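Home News Events Classes Tool Library Donate Contact

Tool roll drive picks up at Wallthorpe lending room

WALLTHORPE, November 2025 — The lending room on Poon Street is sorting its small hand tools into fabric rolls this month, and wants more people to hand over the ones sitting in the garage.

Over 50 sets are due to go out under the new system when the winter loan season opens in January. Until now the small stuff went home in whatever was on the shelf. Coffee cans, bread bags, a shoebox with the lid taped down. Came back that way too, usually a piece short.

"We'd get a set back and the 4 mm hex key would be gone, and then you've got a set with a hole in it," said Natsumi Miyazaki, who runs the lending desk. "With a roll you open it up and you see the gap right away. The borrower sees it too, before they bring it back."

The rolls are a simple thing. Fabric, loops for the tools, a strap. Miyazaki tried zip cases last year and gave up on them when the zippers jammed with sawdust. Hard plastic cases were looked at as well but the molded slots only fit the tools they were sold with, and most of what the lending room owns was donated one peice at a time.

Sorting is going on at the long tables at the Lallanthorpe annex, two blocks over, where there is more space to lay things flat. Screwdrivers first, then hex keys, then the small pliers. Files and chisels are waiting for something heavier with a flap over the tips.

The blue rolls, with their black loops, are for the basic household sets. Those are the most borrowed item in the building after the carpet cleaner.

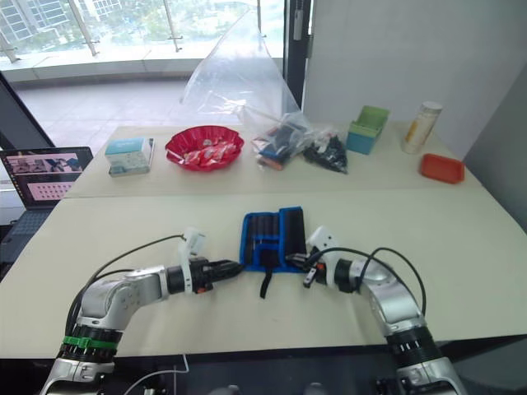

What goes in a basic set

Two flat screwdrivers, 2 Phillips, a set of hex keys, small pliers, a tape measure, a pencil. The pencil is not on the checklist and does not have to come back.

A bike set and a picture hanging set are planned after that. The picture hanging set was going to include a level, but a level long enough to be any use sticks out the end of the roll, so it will be loaned on its own. Ask at the desk.

Each roll gets a number on a cloth tag and a card showing what belongs in which loop. Ngan-ling Huang drew the cards. She also did the fold-by-fold sheet taped up by the returns shelf — tools facing the same way, top edge down over the tips, roll from the left, strap last and snug but not cranked.

"People were rolling them like a sleeping bag, from whatever end," Huang said. "Then the pliers slide out on the bus."

Huang tested the cards on her neighbors before printing. The first version had the loops numbered right to left, which confused everybody including her, and was scrapped.

Loans and late fees

Loans run 27 days, same as the rest of the small tools. No fee to borrow with a current card. A lost tool costs what it costs to replace, and a lost roll is $30. Rolls that come back dirty are fine, just don't put them through the washer, the elastic doesn't like it. Shake it out over the trash and wipe it with a damp cloth.

Anybody holding an older set in a can or a bag can swap it at the desk without starting a new loan. Bring all of it, even if something is broken. Broken tools get fixed or go for scrap, and the desk would rather know about them now then find out in January.

What they need

Short screwdrivers, mostly. Also small adjustable wrenches and tape measures that still lock. Metric hex keys are wanted badly, loose ones included, they will be matched up into full sets. No power tools in this round, and no saws.

The bulk of the rolls came from Lulliveo, a sewing supply shop, at a reduced price. The shop is also taking tool donations at its front counter during regular hours for anyone who can't get to Poon Street. Put them in a bag with your name on it if you want a thank you note, otherwise just leave them.

Sewing help is wanted too. A few of the older canvas rolls have straps coming loose and need a couple of rows of stitching. Machine or by hand, either works. Thread is provided. Pick up a roll at the desk and sign for it.

Drop-off is at the side door of the lending room, ring the bell. Sets already tagged can be reserved at the desk for January pickup — one per household to start.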